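Miline Household Handling Project
Progress report to the Kinnear Fund, second reporting period

Dear friends at Kinnear,

Thank you for your patience while we pulled this together. We had hoped to send it in April, when everything was fresh, but the checking of the recordings took longer than we planned and we wanted to give you figures we could stand behind. It has been a good stretch for us on the whole, with a couple of frustrations that I would like to tell you about as plainly as the happy parts.

You may remember that when we last wrote, we were still setting up the recording room and arguing (in a friendly way!) over table heights. All of that is behind us now. The tables are in, the lighting is steady from morning to evening, and the people who do the demonstrations can sit down and begin without half an hour of fiddling first. It sounds like a small thing, but it has changed the mood of the place more than anything we bought with the equipment money.

Where we stand with the collection

We closed the period with 3141 accepted demonstrations. By "accepted" we mean that a person performed the whole task with the hand-held grippers, the recording came through complete on both sides, and a second person watched it back and agreed that it showed what its label says it shows. Those demonstrations are spread over 21 tasks, all of them ordinary things done at a table: folding, opening and closing, putting things into other things, straightening what has been left crooked. Our partners at Prultelport have been receiving the recordings in batches and training on them as they arrive, and their comments have shaped what we record next far more than we expected when we wrote the proposal.

The clearest message from Prultelport was that the early material was too tidy. We had been laying every item square to the board and smoothing it flat before starting, the way you would set out a place mat for company, and the learning system became rather good at items laid out like place mats and rather poor at everything else. So we changed the instructions. The demonstrators now put the item down at whatever angle it lands and leave the wrinkles in. A gentle toss is fine. We also ask them to vary which hand goes first, although most people drift back to their favorite side by the end of an hour and need a friendly reminder.

Soft goods and zippers

This is the part of the work I am fondest of, and also the part that has run behind. Cloth and mesh are hard for a learning system in a way that boxes and cups are not, for the simple reason that they never hold the same shape twice. A zipper adds its own trouble. The pull is small, it flops to one side or the other, and if the fabric isn't held somewhere, the whole bag wants to travel along with it.

We began with a single zipper task and have since split it into 2, opening and closing, after finding that the two directions call for quite different handling. People who breeze through one can be surprisingly clumsy at the other. The mesh laundry bags have been our main practice item, and we are glad we chose them, although the pale fabric shows us every fold we would otherwise have missed and makes the reviewers very picky.
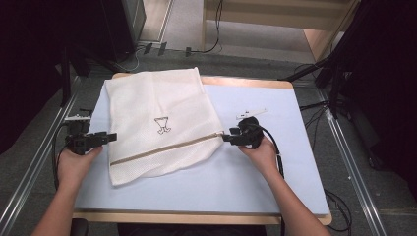
We also settled a long discussion about the free hand. Some of us felt the second gripper should always pin the fabric before the first one touches the pull, and others felt a person should be allowed to wait and see whether the bag needs holding at all. We now record both ways and label them separately, and Prultelport will tell us which one the system learns from more readily. I would not like to bet on the answer.

What held us up

We lost 5 working days to a fault in the timing between the left and right recordings. Geteck, who look after the recording software for us, found the cause and were very kind about our many phone calls. The affected recordings were set aside and are not part of the total given earlier. Since then each session starts with a short check, in which the demonstrator taps the gripper tips together, and the fault has not come back.

Tired hands have been the other difficulty. Holding a gripper steady over a zipper is more work than it looks, and the quality of the recordings dropped toward the end of long sessions. We have shortened them and added a proper break, and we ask for your understanding that this brings the daily count down a little.

The months ahead

With your agreement, we would like to move a modest part of the travel money over to demonstrator hours, so that the closing task can catch up with the opening one. We would also like to bring in bags and pouches of other sizes and darker fabrics, and a few with stiffer zippers. A revised budget page will follow separately, and we would be delighted to have any of you come and try the grippers for an afternoon.

With warm thanks from all of us,
The Miline project team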